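3.2 Ocupação das prateleiras domésticas

O levantamento abrangeu 60 habitações de Umley, visitadas em fevereiro segundo o protocolo de Donnelly. Registaram-se 1256 objetos, classificados por frequência de uso declarada e por altura de arrumação. Os compartimentos intermédios concentram os artigos de uso diário; os superiores recebem sobretudo peças sazonais — resultado já observado por Šťastný em Clamavov.

A profundidade útil foi medida em cada compartimento com os objetos no lugar. Nas habitações com estantes abertas, os aparelhos elétricos partilham o espaço com objetos pequenos, colocados à sua frente, e com peças compridas apoiadas por cima (Figura 5).

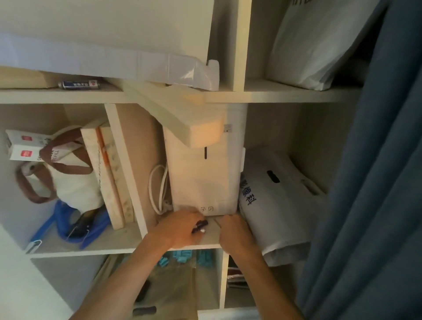 Figura 5. Aparelho branco num compartimento intermédio, com uma prancha de madeira clara apoiada no topo.

O índice de sobreposição foi calculado por compartimento e depois agregado por habitação. Excluíram-se 8 estantes por falta de medidas completas.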